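Clidance to close Petrenko site and move stores to Gareo

17 February 2023

Medical supplies distributor Clidance is to close its warehouse on the Petrenko estate and move all storage and dispatch work to a larger building at Gareo.

The company told staff of the decision at a meeting this morning. It said the move would start in March and that both sites would run side by side for 4 weeks while stock is transferred.

Clidance employs 200 people, of whom 40 work at Petrenko. All of them have been offered jobs at Gareo, which is on the other side of the ring road. The company said no redundancies were planned, but staff who do not wish to move can ask for a settlement.

The Petrenko building is leased, and the lease ends this summer. Clidance said the roof needed major repairs and the loading bay was too small for the lorries its carriers now use. Drivers have often had to wait on the access road in the mornings, and neighbouring businesses have complained to the council about blocked entrances.

The Gareo building was last used by a furniture wholesaler and has been vacant for more than a year. It has room for 1,000 pallets, a separate chilled store and a covered bay at the rear. Planning permission for the chilled store was granted in the autumn, with a condition that deliveries do not take place at night.

Clidance supplies hospitals and clinics with dressings, theatre consumables and sterile packs.

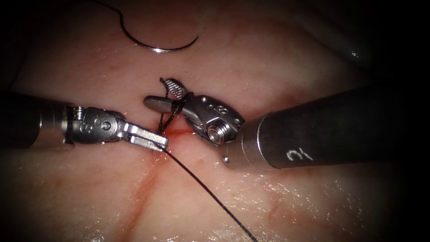

Customers will keep the same account numbers and order deadlines. Returns should go to Petrenko until the end of March and to Gareo after that. The trade counter will close for good, and small orders will be sent by courier.

Bus operator Pekon said it was looking at whether its estate service could be extended to Gareo in time for the early shift. At present the first bus stops at the roundabout, a fifteen-minute walk from the site.

The owner of the Petrenko building has not said what will happen to it.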